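Review: the Coltard navy sweater with striped collar, after one winter of wearing and folding

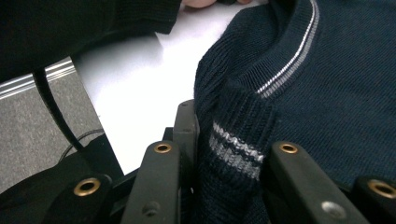 Kanokwan Thammasiri wrote to me after my first short note on this sweater and asked if the white stripes stay white when it is washed with the navy part. She had one knit with the same kind of trim, and after two washes the pale line became blue like old jeans. She also wanted to know if the neck goes wide, and if I would buy it again for the same money.

I will try to answer all of it, and add some things I learned since July, when I bought it.

I paid 1,420 baht in the Coltard shop at Intarasuk, on the second floor near the escalator. It was the season when no person in the city wants a sweater, so there was a discount and the seller was very patient with me. I took it for the office, where the air conditioner is strong, and for a winter trip to visit friends in Urnberg.

The knit. It is a fine and even knit, dark navy. Some people on the shop page complain that it looks black. In the evening I agree, under the daylight lamp I do not. I like that the surface is calm. There is no cable pattern or logo, and the only decoration is the double stripe in white and light gray, which follows the collar and comes again on the ribbed part. The stripes are thin. From the other side of a meeting room you see only one pale line.

About the washing question. I washed it eight times until now. The first four times I did it by hand in cool water with a wool soap, and a little dark color came out in the first water, after that nothing I could notice. Then I became lazy and used the machine, the short wool program, inside a net bag, turned inside out. The stripes are still white and gray. I compared them with a white shirt and the white is maybe a bit softer than on the first day, but it is not blue. I can't promise the same for a warm wash. The label says 30 degrees and I never went over this.

The neck. It keeps its shape if you fold the sweater. I made the mistake to put it on a thin hanger for two weeks, and the shoulders got small bumps, like ears. Steam removed them, but it took a long time. Since then I fold it always: face down, sleeves to the back, then the bottom up to the collar. The ribbed parts are thicker than the body, so if you fold exactly in the middle the pile leans to one side. I fold it in three parts now and it lies more flat.

For sizes, I am between S and M and took M. The body is good, the sleeves are long for me. I turn the cuff once. My friend Volker Grube tried the L in Urnberg and said his sleeves were correct but the waist was too loose, so I think the cut is straight and made for long arms. If your arms are short, please try before you buy.

Pilling: yes, a little. It started under the arms and on the side where my bag rubs. I took it off with a cheap fabric comb from Pimstead, a few minutes of work. On the ribbed part I would be careful with a comb, the teeth can catch a rib and pull it. I pulled one thread like this near the waist and had to bring it back inside with a needle.

Warmth is medium. In the office it is enough over a T-shirt. In Urnberg it was under a coat every day, and without the coat the wind comes through the knit in one second. It does not itch on my neck, but my sister tried it for ten minutes and said it does, so this depends on the person.

Lint is the weak point for me. Navy shows everything - cat hair, paper dust, white fluff from a towel. Please do not wash it together with towels. I keep a lint roller in my desk now, and one more at home.

What I do not like: the spare yarn was missing. The paper tag speaks about a small piece of navy yarn for repair, and in my bag there was none. I wrote to the shop and Seo-ah Sung from the service answered the next morning and sent me navy yarn by post, but no white and no gray. So if a stripe gets damaged I have no correct color for it.

Would I buy it again? With the discount yes. For the full price I would first look at the plain one without stripes, it is the same knit and easier to repair. I give it 76 of 100. I took points for the sleeves, the lint and the missing yarn.

Updated 2025-02-07: one more machine wash, no change in the stripes. The turned cuff has a soft fold line now that does not go out completely with steam.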